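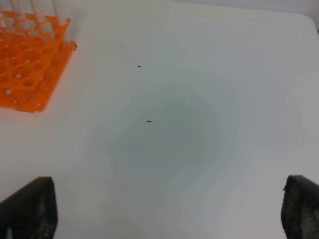 Chapter 4

Reading the Scale: Volume, Error and the Line You Think You See

I failed my first volume prac. I'd measured out 60 millilitres of water nine times in a row, written down 60 each time, and felt very pleased with my neat little column of identical numbers. My demonstrator at Stuvcombe took one look at it and handed it back. "Now do it and write down what you see," she said, and off she went to the next bench.

It took me most of the afternoon to work out what she was on about. I'd been deciding the answer before I looked! The water was a hair over the line some of the time and a hair under it the rest, and I'd been kindly rounding it all off in my head (I was seventeen and wanted to go home). So this chapter is about looking, and about how much you can fairly claim once you've looked.

We'll start with something you've probably got in the kitchen. Get out a measuring jug, the sort with marks up the side, and fill it to any line you like. Put it on the bench and crouch down until your eye is level with the water. Now stand up and look again. The reading changes, doesn't it? Seen from above, the surface seems to sit against a higher mark than it did a moment ago. That shift is called parallax, and it catches everyone, me included, usually at the end of a long day when my knees don't fancy the crouching. 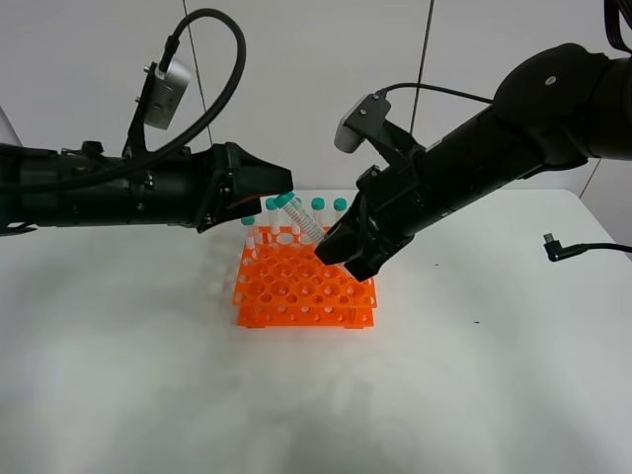
The second thing to get used to is the meniscus. Water creeps up the sides of a glass vessel, so the surface has a dip in the middle, and the rule is that you read from the bottom of the dip. Students often ask whether it matters in a wide jug. Not much, is my usual answer, and then I hand them a narrow glass cylinder and let them try the top of the curve and the bottom of it. The gap can be bigger than the space between two marks.

Then there's the question of how finely you can read. Say your scale has a mark at every whole millilitre and the water sits a bit past 9. Is it 9.3? 9.4? You're allowed to guess one digit beyond the smallest division, and you should, but that last digit is a judgement and you need to own up to it. We'll do that with the plus-or-minus sign, which turns up properly in Section 4.3.

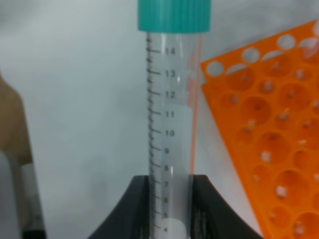 A word on choosing your vessel, too. I once helped a mate at the Riven dye works who was mixing a colour in tiny batches, and he was measuring 3 millilitres in a litre beaker. The poor beaker! Those painted lines are only meant to get you into the right neighbourhood. He swapped to a small pipette and his greens stopped coming out a different green every morning. Use the smallest vessel that will comfortably hold what you need, and if you have to fill it twice, remember you've now made two readings and two errors.

Before you go on, have a crack at the warm-up. You'll need the jug again, some tap water with a drop of food colouring in it, and a friend who won't tell you their answers.

Warm-up 4A. Fill the jug to a level that falls between two lines. Each of you writes down the volume without talking. Swap places, read it again, and keep going until you have four readings each. Hang on to the results, even the ugly ones. We'll be using them in Section 4.1, where we work out an average and see how far your readings stray from it.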